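Join us at the Ullthorpe linen room: sorters, folders and menders wanted

Bundovwood Linen Share, Ullthorpe
Posted 2026-09-23

We are looking for people who like cloth. You needn't be able to sew, and you needn't know your percale from your poplin (half of us had to look it up), but if you are the sort of person who smooths a tablecloth with the flat of your hand as you walk past it, we would very much like to hear from you.

The Linen Share lends out tablecloths, throws, curtains and plain lengths of fabric to anybody in and near Ullthorpe who needs them for a while: wedding teas, school plays, a christening in somebody's garden, a stall at the winter fair. People borrow, people bring back, and in between everything has to be washed, dried, looked over, folded and put where the next person can find it. That last stretch is the one we need help with. December is our busiest month by a long way and we would like our new people to be settled in and comfortable well before it arrives.

We have places for 15 people, in two kinds of role.

Sorters and folders come for one session a week. A session is 2 hours, with a proper tea break in the middle of it. You would be taking washed pieces from the drying room, spreading them out on the big tables, checking them for marks and pulled threads, and folding them to the right size for the shelves. The larger pieces are folded in pairs, and you do get to know your folding partner rather well!

Menders come when there is mending, usually once a fortnight. Hems mostly, a bit of darning, now and then a curtain tape to put back on. You can do it at our tables or take it home in a bag. If you are rusty, say so and we'll sit you beside somebody who isn't.

A word about the checking, as it is the part that takes longest to learn and the part new people tend to worry about. Plain cloth in one strong colour is the hardest. On a flowered tablecloth a small mark hides itself and frankly the borrower will never see it either, but on a plain green or a plain navy everything shows, and a crease can look just like a stain until you have run your hand over it. We spread each piece out wide, look at it from one side, then walk round and look from the other. Folds and soft wrinkles change the colour quite a bit, darker here and paler there, and after a few weeks your eye stops being fooled by them.

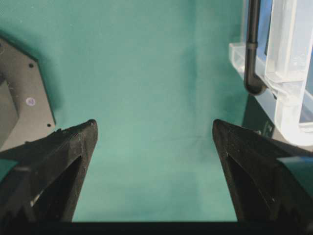 Idahosa wrote in to say that the greens were the ones to watch. I folded for the Share all last winter and I must have sent three perfectly good green cloths back to the wash before I learned to give them a shake and look again. My advice to anyone starting is to leave the fabric lying for a minute before you make up your mind about it, and to ask whoever is across the table. I also think the tea break should be longer, but I have been saying that for ages.

We have taken the point about the tea break and are thinking it over.

What we can offer in return: travel costs within Ullthorpe and the villages, tea and whatever has been baked, and free borrowing from the shelves for as long as you are with us. Menders have the use of the Pokik, our elderly and much-loved sewing machine, outside session times by arrangement. These are unpaid roles, and we would sooner say that plainly here than have you find out on the day.

Practical matters. The linen room is on the ground floor with a level way in from the yard. The tables are at standing height, though there are stools, and two of the tables can be lowered for anyone who prefers to work sitting down. It is warm in there when the dryers are going, so layers are sensible. We ask that hands are clean and that rings with raised stones stay in your pocket, as they catch. You need to be 17 or over. Under that age you are very welcome at our open afternoons with a grown-up.

We have just over 100 pieces waiting to be checked and folded at the moment, so there will be plenty to start on.

To put your name down, drop a note through the door at Bundovwood or fill in one of the cards on the counter. Tell us which role you fancy, which part of the week suits you, and whether you'd like to come with a friend (folding pairs who already know each other are a gift to us). You'd have one try-out session first, and if it isn't for you there are no hard feelings and you still get the cake.

Cards will stay on the counter until all the places are taken.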